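Setting up a simulated tabletop before you wire the real arms

Posted Thursday, August 18, 2022
1,347 views | 8 comments | 5 shares

If you are building a pair of arms in a spare room or a shared workshop, get the simulation running first. We did it the other way round at Dornstead in May and bent 2 finger links in one evening.

1. Load the arm model. We used the Trato files, one left and one right. Check that both bases sit at the same height and that the forearms come in from the near side of the table.

2. Build the table. A flat box is enough. Give it the same height as your real bench, measured from the arm mounts.

3. Add the objects. Start with plates and one piece of food. Stacked plates are harder than they look, so leave a small gap between each one at load time and let them settle before anything moves.
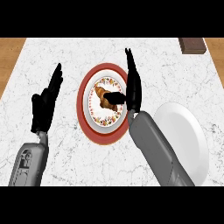 4. Park the arm you are not using. Keep the idle hand clear of the plates with the fingers together. If it hangs too low, the planner treats it as an obstacle and sends the other arm the long way round.

5. Bring the working hand in slowly. Set the contact force low and raise it in small steps. A croissant modelled as a rigid body will slide off at the first hard push, so put the friction up before you blame the controller.

6. Save the joint positions at first contact. You will want them when you tune the real hand.

Once it runs 5 times without a plate shifting, copy the limits over to the Jumico motor board. Halve the speed for the first real run and keep a hand on the stop switch.

The Costache gripper mounts need a different offset, and I will put those numbers up separately.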